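Daltilwood Handheld Gripper Kit: Evaluation Progress Report
Prepared for the Berkholm equipment fund
Reporting period ending March

1. Status

The evaluation is on schedule. Two kits were received from Pavov, the distributor, and both are in use at the Cuypers workshop. Unit A has been assigned to tabletop pick-and-place recording. Unit B is kept as a reference and is opened only for measurement.

2. Work completed

Assembly took 48 minutes for Unit A, following the printed guide. The guide omits the tightening order for the finger screws, and one finger had to be removed and refitted. Pavov has been notified and has sent a corrected page.

Jaw travel was checked at the start and end of each recording block. Over 17 blocks no drift was found beyond the resolution of the caliper. Trigger force was higher than stated in the data sheet on both units. Operators reported hand fatigue after around 14 minutes of continuous use, so blocks are now limited to nine minutes.

3. Open items

Pad wear. The supplied pads are black and are held with screws, which makes replacement simple. Spare pads are not included in the base price. A quote has been requested.

Glare. Overhead light reflecting from the tabletop reduces contrast in the area between the pads. The wood grain remains readable on most of the surface, but it is weaker inside the bright patch, and tracking confidence falls in the same region. A matte cover sheet and a shifted lamp position will be compared before any change is made to the camera settings. 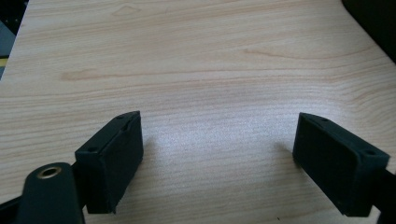 Exposure is currently locked at the factory value. The vendor software allows a manual value to be stored, but the setting is lost when the unit is powered off. This has been logged as a defect and is awaiting a firmware date from Daltilwood.

4. Budget

Spending is within the approved amount. The only unplanned cost was return shipping for a faulty charger.

5. Next period

Complete the glare comparison. Repeat the trigger force test with the lighter spring. Obtain pricing for spare pads and extended support. A purchase recommendation will be submitted with the next report, provided the firmware date is confirmed by then.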